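Mostyn DUI Case Notes

README for the Mostyn collection, version 2

What is in it
Mostyn holds 416 short summaries of drunk driving cases, written from court papers by Kirsty Gunn and Erasto Shirima. Each summary covers the stop, the testing, the charge and the outcome. Names of defendants and witnesses were replaced with initials before the files were added.

Format
One plain text file per case, plus an index in CSV. The index gives the case number, county, charge, type of test (breath, blood or refused) and result. Dates are cut down to the month. Where a case ended in a plea, the original charge is kept in its own column.

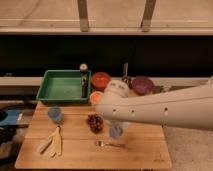 Property damage is coded separately from injury. The damage field takes one of 4 values: none, vehicle only, fixed object, or building. Fixed object means poles, signals, fences and the like. Damage inside a building goes under building, down to the furniture – a table made of light wooden strips with a green plastic tray on it would be entered as two items, table and tray, with no note of material or color. Repair costs are left blank unless the court ordered restitution.

Known problems
In 61 cases the test result is missing from the court papers. Refusals before the December update may be coded as missing. Rodrigo Prata is checking these.

Use
Free for teaching and research. Not legal advice. Send corrections to Kirsty Gunn with the case number in the subject line.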